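検索 サイト内を検索 キーワードを入力
ホーム 事業概要 報告書 お知らせ お問い合わせ

Millow 助成事業 中間報告(12月分)
手持ちグリッパ用指先パッドの比較

今期は指先パッドの比較に集中しました。手応えのある月でしたので、早くお伝えしたくて仕方ありませんでした!

候補は4種類です。Nygård の平滑パッド、同社の細溝パッド、Clikemer の軟質パッド、そして自作の青いリブ付きパッド。衣類をつまんで持ち上げ、たたむまでの動作を、最大600回分収録する計画で、現在252回まで進みました。

いちばん面白かったのは、滑りやすい黒い生地です。平滑パッドでは端をつまんでも途中で抜けることが多く、正直かなり苦戦しました。リブ付きに替えたところ、同じ力でも保持が続き、操作担当の Dariusz Pawłowska も「握り直しが減って腕が楽だ」と喜んでいます。一方、毛足の長い毛布の上では下の毛まで一緒に拾う癖があり、指先の角度をもう少し寝かせた版を削り出しているところです(これがまた楽しい作業です)。

カメラは手首側の広角一台に絞りました。暗い色の服は指の間が影に沈みやすく、露出の設定はまだ詰め切れていません。左右同時操作の収録も始めており、時刻合わせは Cullville の制御基板に任せています。

来期は角度違いのパッドで100回を追加し、軟質パッドの摩耗も測ります。予算の変更はありません。
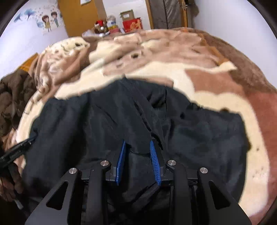
図1 リブ付きパッド(青)と黒い衣類、毛布上での作業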